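4.2 Honey and nighttime cough

The claim that a spoonful of honey shortens a cough was the weakest one we looked at. Of the 7 trials that met our entry rules, only 2 kept parents from knowing which syrup the child was given, and those 2 found the smallest benefit. The Tasholm trial, often cited as the strongest, enrolled 1558 children but measured cough by a single parent score the next morning. A tired parent who has been told to expect a better night may well report one. We do not think a score of this kind can carry the weight placed on it.

The Cisirmont group argued that thick syrups of any sort coat the throat, and that honey has no special part in this. Their data fit that view — though they would also fit plain recovery, as most of these coughs fade without treatment. We found no trial with an untreated arm followed past day 5.

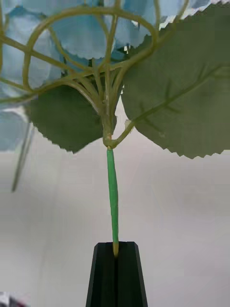 Figure 3. Artificial hydrangea, pale blue, with green leaves.

4.3 Herbal drops

Evidence for the ivy-based drops was thinner still. The Saxena report gives no dropout figures, and the Isex report changed its main outcome in August, after enrollment had closed. Neither was pooled. We searched again on 6/5/20 and found nothing that would change this reading.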